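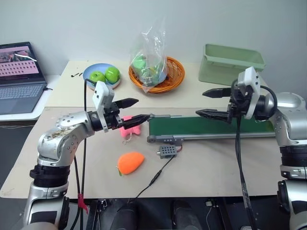 Simin Dehghan would like the fruit kept at the far side of the table and the soft toys up front, and she has asked that this be put in the newsletter so that people stop moving things back. She wrote after the August session, when she found the basket in the supply closet and one of the toys under a radiator. Her other request was for a bigger bin. That one is still under discussion.

Her note is a good excuse to go over the belt table as a whole, as several new members have joined since it was last covered.

The small conveyor with the green belt lives on the beige table and should stay there. It was ordered from Hubáček and put together in an afternoon by Rainer Teuber and Davoud Bahrami. The side rails went on twice – the first time they were a little out of line and the belt rubbed. If you hear a scraping sound, switch off and tell Rainer. Please don't loosen the screws at the end fittings. There are now 2 spare belts on the shelf by the door, in the flat box marked Drurik, which is only the box they were moved in.

The cable runs over the front edge of the table. Leave enough slack that it hangs by itself, and keep chairs and bags away from it. Don't pull on the red and black wires at the motor box. They are short and the solder has had to be redone once already. The holes in the box need to stay clear, so no toys leaning on it and no cloths laid over it.

The soft toys have been popular. They ride well on a slow belt and don't mind being dropped. Long fur or ribbons can work their way in at the side rail, so Golshifteh Mousavi is checking donated toys before they go out. Leave donations in the crate under her desk with your name on them. Toys are machine washed on a gentle cycle and dried flat overnight. Anything with a battery pack sewn inside goes back to the person who gave it.

Fruit is a different matter. Round pieces roll, and on the belt they tend to roll back toward where they started. Placing them a little sideways helps. Wipe the belt with a damp cloth afterward, going along its length, and dry it before you leave. Real fruit goes home with somebody the same day. We had an orange sit through a long weekend earlier this year and the smell got into the basket.

The basket is for things that will be used again and the bin is for whatever is finished with. The two have been mixed up often enough that Sotiris Politis is making labels. He would like to know whether people want words or pictures on them.

On money, the table and everything on it has cost some 1000 dollars so far. A further 70 has been set aside for toys and cleaning cloths. Plirker has offered us a second table at a discount, but it is taller than this one and would need the legs cut down, so we have said no for now.

At the end of a session, the toys go back to the left of the conveyor, the fruit is cleared and the switch at the wall is turned off. The last one out signs the sheet. Suggestions about the bin can be sent to Simin directly at the Stollico address.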